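Residence Category

Form 901 is filed by persons already resident in Vallow who wish to change category from temporary to settled. The fee is 300. The form must reach the Lukari office before the current permit expires, and the applicant must list every absence from the territory, with the date of exit and the date of return.

Florin Chiriac had listed eleven absences. The office's record showed twelve.

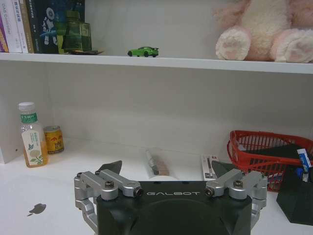 The letter gave him until the end of March to account for the difference. It did not state which absence was missing. He requested the record under the access procedure and received more than 400 pages, most of them duplicates of his own earlier filings, including a lease for a room in Broltilby that he had forgotten signing.

He called the inquiry line and read out his file number twice.

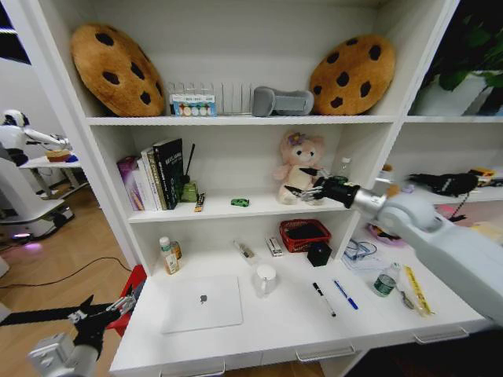
Usman said the twelfth absence was an exit with no return. According to the system, Chiriac had left by the north crossing four years ago and had not come back.

"I am calling from Lukari," Chiriac said.

Usman said that could be entered as a note. A note was not evidence of entry. 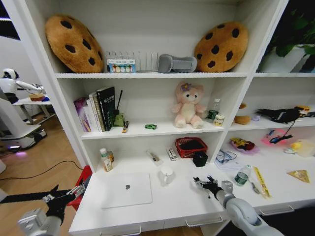
Evidence of entry meant a stamp, a ticket, or a sworn statement from a carrier. Chiriac searched for the ticket that evening. He took down the books from the middle shelf and shook them by their spines. He checked the clear rack on the top shelf, then felt behind the two cookie cushions on either side of it. His sister had kept her bus tickets for years. He had thrown his away at the terminal.

He wrote to the carrier. The carrier had been dissolved. He asked whether its dissolution could be certified, and was sent a different form.

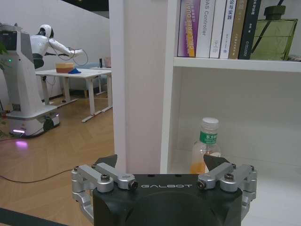 Issue 9

The decision was dated Feb 11, 2026. It found that the applicant had not shown he was present in the territory and that his file could not be decided under the resident category. He was invited to apply from abroad. The decision had been sent by registered mail to his address in Lukari, signature required, and he signed for it.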